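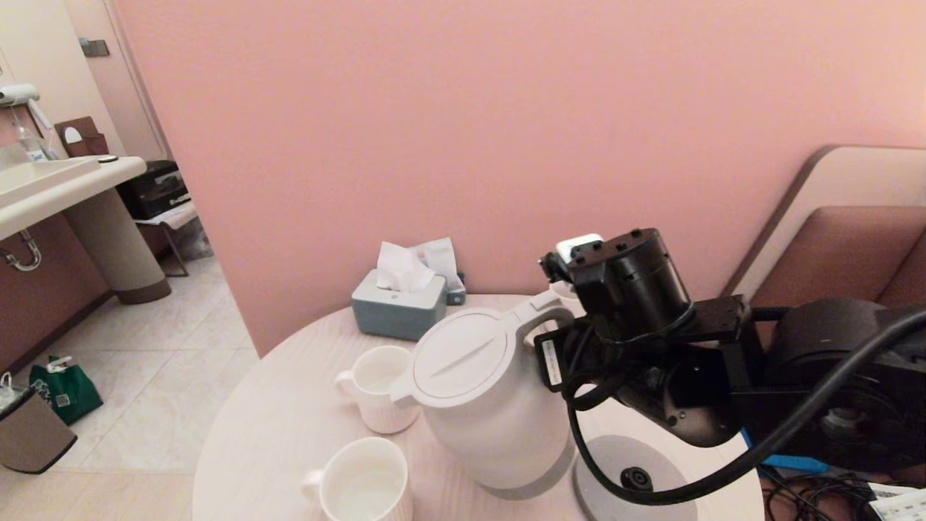

Kettle task, right arm

Gripper closed on the kettle handle, base on the table, two mugs set out. The handle is curved, so the contact patch moves as the wrist rolls. The wrist actuator ends up close to the top of the handle in this pose, and that clearance set the length of the bracket between them.

Trommont arm: build gallery

Introduction

Trommont is a home-built arm intended for ordinary kitchen objects. It was designed on a kitchen laptop, cut and printed at the Grivside shared workshop, and assembled at home. The structure is matte black throughout: cylindrical joints with rectangular brackets between them. The gallery has one picture so far. The remaining entries are build notes, in the order in which the parts were finished, and pictures will be added against them as the wiring is tidied.

Joints

The joint modules are Surness units, bought second-hand as a set. Each was stripped, cleaned and regreased before use. One had a worn output bearing, replaced with a standard size from the workshop drawer. Backlash was measured at the bench with a dial gauge and a bar clamped to the output flange. The worst unit went to the wrist roll, where an error in angle moves the fingertips least.

Brackets

First set printed, second set machined. The printed set was stiff enough standing still but flexed visibly when the arm stopped quickly. The machined set uses the same hole pattern, so either can be fitted — useful when a bracket has to come off for changes. All fasteners are M4 except at the base, where they are M6. Thread lock on everything that turns.

Gripper

Third version. The first two closed on a flat object well and on a round one badly. The present fingers are longer and wrap further round a handle. Closing force is limited in software by motor current, and the limit is set separately for each object. The kettle has its own setting, found by raising the limit in small steps until the handle stopped slipping with the kettle empty, then repeating with water in it. The gripper carries a small label with its part details, for matching against the build log.

Wrist

The wrist gave the most trouble. With the gripper fitted, the cable exit pointed straight at the forearm bracket and rubbed through its sleeve in an evening. Turning the actuator in its mount cured the rubbing but cost a few degrees of travel on one side. That is acceptable for pouring to the left. For pouring to the right it would need a different mount.

Cables

Power and signal run outside the arm. A thick black cable with a generous loop was chosen over a tight run along the links, as it survives a full sweep without pulling on the connectors. The drawback is that the loop has to be kept in mind whenever something tall is on the table. A sprung guide is drawn but not made.

Controller

The control board is a Gosling, mounted in a ventilated box with the supply. The loop runs on a fixed timer and all joints are read before any is commanded. Early firmware did it joint by joint, which put a faint shake into slow moves. Changing the order removed most of it. The rest went when the filter on the velocity reading was loosened.

Calibration

Each joint is driven gently to a hard stop, backed off and zeroed. The whole routine takes 70 seconds and is run at every power-up. A second check follows at the table: the closed fingertips are brought to a marked point from four directions, and the offsets are written to a file. If they have drifted since the previous session, the M6 base bolts are checked first.

Handle trials

The log holds 116 grasp attempts on the kettle, most made with the second gripper and the rest with the present one. Failures fall into two kinds. Either the fingers close too low and push the handle sideways, or they close correctly and the kettle rotates in the grip as the weight comes on. The first is a position error and is handled by calibration. The second needs a better finger surface. Silicone sheet works but picks up dust; a ribbed print in soft filament is next.

Lifting limits

Kettle work is done with cold water only, switch off and base unplugged. Fill is kept low. The motion is capped at 20 per cent of full joint speed whenever the gripper is closed on something, and the stop button stays within reach of the person at the table.

Wear check

The joints are due to be opened again at 3,000 cycles, counted by the firmware from the wrist. Grease, bearing play and cable sleeves will be noted in the log at that point.

Still to do

Cable guide at the shoulder. Ribbed finger pads. Alternative wrist mount for right-hand pours. Drawings for the machined brackets will go up once the hole spacing on the base plate has been corrected — the current file still shows the printed version.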